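搬进哈伦公寓的第一个晚上，我就闻到了隔壁的面包味。

也不是那种让人流口水的味道，说实话有点焦，有点酸，像谁把一锅啤酒忘在了炉子上。凌晨四点，我睁着眼躺在床垫上（床架还没到，商家说在路上，后来又说在另一条路上），心想这楼里住的到底是什么人啊。

哈伦公寓，英文写作Hallen，门口的铜牌掉了一个l，所以邮递员一直念成另外一个词。楼一共五层，我住三楼，窗户对着一家叫Banano的水果店。水果店最奇怪的地方是不卖香蕉。我问过老板娘，她把一袋橘子往我怀里一塞，说，香蕉那是我前夫的事。我就没敢再问。

四点的味道连着来了好几天。我这人睡眠浅，脸皮又薄，想去敲门又不好意思，就写了张纸条塞进隔壁门缝：您好，我是新搬来的，请问您半夜在做什么？写完我自己又觉得像查户口的，在后面画了个笑脸。第二天早上，我门口多了一个玻璃罐，盖着纱布，里面一团灰白的东西正在冒泡。罐子上贴了张纸，字很大，一笔一画的：养它。每天喂。

我当场就傻了。我连仙人掌都养死过两盆！

可它就在那儿冒泡，咕嘟一下，又咕嘟一下，像个睡着了还在说梦话的小孩。我把它抱进厨房，上网查了一下午，才知道这叫老面，也叫酵种，有人一养就是几十年，搬家带着，出差还要托人照看。我给它起名叫尼古莱迪斯，因为那天手边正好有一袋Nikolaidis牌的面粉，超市打折买的，袋子上画着一座风车。全名太长，平时我就叫它老尼。 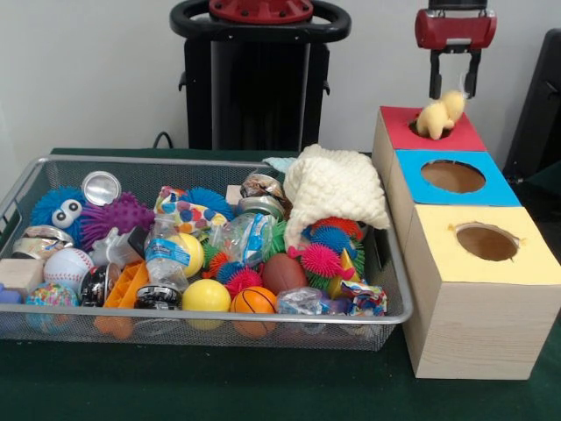
养酵种每天要喂多少面粉才够？
看罐子大小，我那一罐是面粉和水各50克，喂之前先舀掉一半旧的，天热的时候早晚各来一次。

老尼七月份最疯。那阵子厨房里像蒸笼，我早上出门前喂好，晚上一开门，它已经顶开纱布爬到灶台上去了，还顺着抽屉缝流进去，把我的两把勺子粘在了一起。我蹲在地上拿牙刷抠了大半个晚上，一边抠一边骂，骂着骂着又有点高兴——你看，我总算养活了个什么东西，还养得这么不讲道理。

舀出来的旧面我舍不得扔，就摊饼。葱花的，糖的，撒白胡椒的。摊多了吃不完，端一盘去给Banano的老板娘，她站在橘子堆后面吃了两张，说咸了，然后又拿了一张。楼下修鞋的大爷也吃，五楼那对老吵架的小夫妻也吃，有一回他们吵到一半，我端着盘子敲门，两个人都红着眼睛，接过去就站在门口嚼，嚼完了好像也忘了接下来该谁说话。

只有隔壁，我始终没见着人。我把饼放在门口，盘子第二天洗得干干净净地回来，有时里头搁着两块姜糖，有时是一张纸条。纸条都特别短。"火大了。""面硬。"最长的一张写着："今天的好，像我妈摊的。"那张我贴在冰箱上，贴了很久，油点子溅上去好几个。

后来我开始学做真正的面包。城东有个旧面包房叫Lirnerer，门脸窄得像条门缝，晚上开班教人揉面，一期学费不便宜，我咬牙报了。教课的师傅是个大嗓门，看我揉了一会儿就喊：你是在给它按摩吗？用力！我一用力，面团飞出去了，贴在墙上，慢慢往下滑，全班看着它滑。师傅也看着，看完说，行，筋度可以。

那一期我做砸了不知多少个。有的硬得能敲钉子，有的切开是空心的，里面能住一家麻雀。快结课的时候，我终于烤出一个像样的：皮裂得好看，敲一敲底，咚咚响。我拿报纸裹了，抱在怀里坐63路回家，车上的人都在吸鼻子，有个小孩一直盯着我，盯得我下车前掰了一块给他。

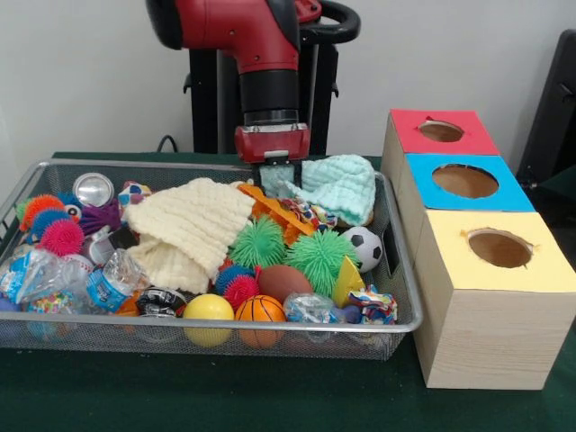 篮子和盒子，角落里团着一块薄荷绿的针织布。

那天晚上我第一次敲了隔壁的门。是真的用手敲，没塞纸条。里头先是拖鞋的声音，走得很慢，走几步停一停，再走几步。门开了，是个小个子的老太太，围裙上全是面粉，头发白得跟围裙差不多，仰着头看我。

我说，您好，我是隔壁的，我烤了个面包。

她没接话，先伸手敲了敲面包底，咚咚。又凑近闻了闻。然后她侧过身子，让我进屋。

屋里就一张桌子，靠墙一排玻璃罐，每个都在冒泡。她指着最边上那个，说这个是老的，我结婚那年起的，今年我69了，你自己算吧。我算不出来，我又不知道她哪年结的婚。她见我发愣就笑，笑得直拍桌子，说你这孩子，怎么这么老实。

我们把面包切了，抹黄油吃。她说她睡不着，年轻时在食堂上早班，每天凌晨起来和面，干了30年，退下来以后身体还是那个钟点醒，醒了手就痒。楼里以前有人去投诉过味道，她就不敢多做了，一次只烤一个。我那张纸条塞进来的时候，她以为又是来投诉的，戴上老花镜看了半天，看见了那个笑脸。

"画得真难看，"她说，"像个包子。"

我说，就是照着包子画的呀。

她又给我倒了杯茶，问我那罐还活着没有。我说活着，活得可凶了，叫老尼。她皱着眉想了一会儿，大概在琢磨这算哪门子名字，最后说，明天抱过来，我看看它酸不酸。

我问几点。

她说，四点啊。

我回屋把闹钟调好，又去厨房给老尼喂了一勺。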